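The budget was due on 4th October, and the line Melahat Bayram kept coming back to was the one for the gripper.

She had the spreadsheet open on the couch in the apartment Nultus rented for kitchen work. Four people made up the company, and three of them thought the budget was her problem. The fourth was Melahat.

"Read me the big ones again," Yasir Durrani said. He was standing near the workbench with a bowl of cereal.

"Second arm, two years on the lease plan. Gripper fingers. Cables. Rent on this place. Table."

"What table?"

"You want a real table. You wrote it down in August."

Yasir looked at the round black one. "I wrote that down because it's shiny. The reflections throw off the cloth detection. I can live with shiny."

She deleted the table. It saved 537 dollars, and the total at the bottom hardly moved.

The trouble had started with Lappalainen, who sold them the fingers. Lappalainen was two brothers and a milling machine, and for a year they had sold Nultus replacement fingers at a price that Melahat never had to think about. In September they sent a letter. The brothers were retiring. They would fill orders placed before December and after that the drawings would go to a firm called Grarix, which did not sell fingers. Grarix sold grippers, complete, with a service contract, and its price for one was more than the company spent on rent in a season.

So there were three ways to go. They could buy a pile of Lappalainen fingers now and hope the pile lasted. They could buy one Grarix gripper and stop thinking about it. Or they could buy nothing and see whether Siiri Kokkonen could make fingers herself, as she said she could, in the tone of a person who had not yet tried.

Melahat did not like any of these. She had run the office at a bakery supply house for a long time before this, and she knew what a pile of parts on a shelf looked like to a bank.

"How long does a pair last?" she asked.

"Depends," Yasir said.

"On what?"

"On what it's picking up."

"It picks up a towel, Yasir. All it ever picks up is a towel."

He put the bowl down and started the next run. She moved to the end of the couch where she could see.

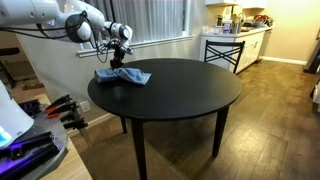

*The blue cloth, morning run.*

She had watched a lot of these by now and still found that she held her breath at the bottom. The arm came across from the bench and the fingers went down into the cloth. There was always a moment when she couldn't tell if they had hold of anything.

"See, there," Yasir said. "It presses into the cloth. That's what eats the fingers. The towel doesn't wear them out, the table does."

"Can you make it press less?"

"Then it misses."

"How often?"

He didn't know. He said he had a feeling for it. She wrote *Y. has a feeling* in the notes column and then erased it, because Saimi Hyvönen would be reading the file.

Saimi was the money. She had sold a laundry business called Urnulska, twelve locations, and put a part of what she got into Nultus on the grounds that folding was the only job in the building she had never been able to hire for. She came by four times a year. She wore a gray wool coat in all weather and never sat down. Her questions were short and usually about things Melahat had hoped to leave until the end.

Siiri came in before lunch with a paper bag of printed fingers. She had made them at the library. They were white, and one of them had a ridge down the side where the print had slipped.

"Don't look at that one," she said.

"What did these cost?" Melahat asked.

"Nothing. Well, the bus."

"I can't put the bus in the budget."

"You could put the bus in."

"What would it cost if you bought a printer and did it here, and paid yourself for the hours?"

Siiri sat on the floor and worked it out on the back of the bag. She was a careful person when she had a pencil. The printer was the small part of it. Her hours were the large part, and after those came the rubber for the tips, which had to be cut and glued by hand. When she was done the number was a little worse than buying the pile from Lappalainen.

"But then we'd have a printer," she said.

"Do we need one for anything else?"

Siiri thought about it for longer than Melahat expected. "No," she said.

They put the printed ones away in the bag and left the old set on. Yasir wanted to keep going while the light was steady. He dropped the cloth on the table in a new heap each time and stepped back, and Siiri called out what happened, and Melahat, who had come only to get a number out of them, ended up keeping the tally. She made two columns. One was for picks at the pressure Yasir liked and one was for picks at a little less.

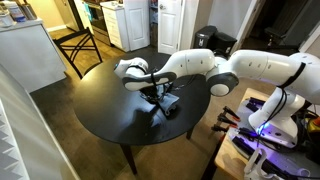 It took most of the afternoon. By the end she had something better than a feeling. The lighter setting did miss more, but most of the misses were on the same kind of heap, the flat kind, where no fold stood up for the fingers to take. On a tall heap it made no difference how hard the thing pressed.

"So press hard on the flat ones," she said, "and easy on the others."

Yasir opened his mouth and closed it again. "It would have to know which is which."

"Does it?"

"It has the height. It's had the height the whole time." He went over to his laptop and stayed there through supper.

Seema Chaturvedi called at seven. She was the fourth of them, she lived two time zones away, and she wrote the software that planned the motions. Melahat put her on speaker and set the phone on the arm of the couch.

"I heard you fixed my planner," Seema said.

"I counted some towels."

"Well, I'm annoyed. What are you going to tell Saimi?"

"I don't know yet. I have the pile, the Grarix, or Siiri."

"Buy the Grarix," Seema said. "I'm tired of fingers. Every time they wear down I get blamed for a bad plan, and it's rubber."

"It's a lot of money for you not to get blamed."

"It's worth it to me."

"It isn't your money."

"No," Seema said. "That does make it easier."

Melahat laughed, and then she asked the thing she had been wanting to ask all day, which was whether they needed the second arm at all. There was a silence on the phone. In the kitchen Siiri had stopped running the water.

The second arm was the reason for the whole budget. It was in the plan Saimi had signed. One arm could pick a towel up, and two could hold it by the corners and fold it, and folding was what they were supposed to be doing. But the one they had still worked on a heap in the middle of a table, and it was not yet sure of the heap.

"If we get it in January," Melahat said, "what does it do in January?"

"Sits there," Yasir said from behind the laptop. He didn't look up.

"And February?"

"I'd like to say no," Seema said. "I'd like to say we'd have it going in a week."

"But?"

"April. If the picks are good by then. I'm not going to promise you the picks."

Melahat moved the second arm to April. The lease payments slid down the sheet with it, and for the first time since she had opened the file there was room at the bottom. It came to 1,136 dollars a month for each month they waited. She looked at it for a while. Then she filled in the Lappalainen order, enough pairs to reach summer at the rate they wore now, and left Grarix as a line with a question mark and no amount.

Saimi came the next morning, early, in the coat. Melahat had printed the budget because Saimi didn't like to read off a screen. She read it standing by the kitchen counter, with her glasses pushed up, while Yasir got the arm ready and tried to look as if he weren't listening.

"You moved my arm," she said.

"To April."

"Why?"

Melahat had practiced an answer with several parts to it. "It would sit here and we'd pay for it," she said.

Saimi turned the page over and turned it back. At Urnulska she had once bought a steam press on the word of a man in a nice tie, and she had told all of them about it more than once. The press had stood under a sheet for two years. She didn't tell the story this time.

"And these fingers. You're buying from people who are closing."

"Until summer. Then I'll know how long a pair lasts. I don't know it now, so I can't tell you if the Grarix is expensive."

"It looks expensive."

"It looks expensive," Melahat agreed.

"Show me the towel," Saimi said.

Yasir dropped it on the table, and it landed about as badly as a towel can, in a low untidy heap. He glanced at Melahat. Then he started the run. 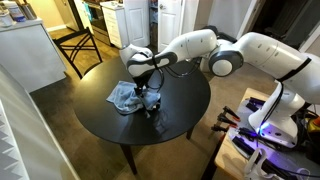 *Saimi's visit. The same table we had been going to replace.*

Saimi leaned in as far as Yasir would let her. The fingers had gone into the cloth and the cables swung a little under the forearm. She watched it the way she must have watched new hires, with her mouth shut and her hands in her pockets.

It got the towel. It got it again on the second heap and missed the third, and she asked to see the third one over, and it missed that too.

"April," she said.

"April," said Melahat.

"Send me the count each month. The misses too." She folded the printout and put it in the coat. At the door she stopped and looked back at the bench. "What do the clamps cost?"

Melahat had to look it up. They weren't in the budget. Siiri had brought them from home.

"Put them in," Saimi said, and went down to her car.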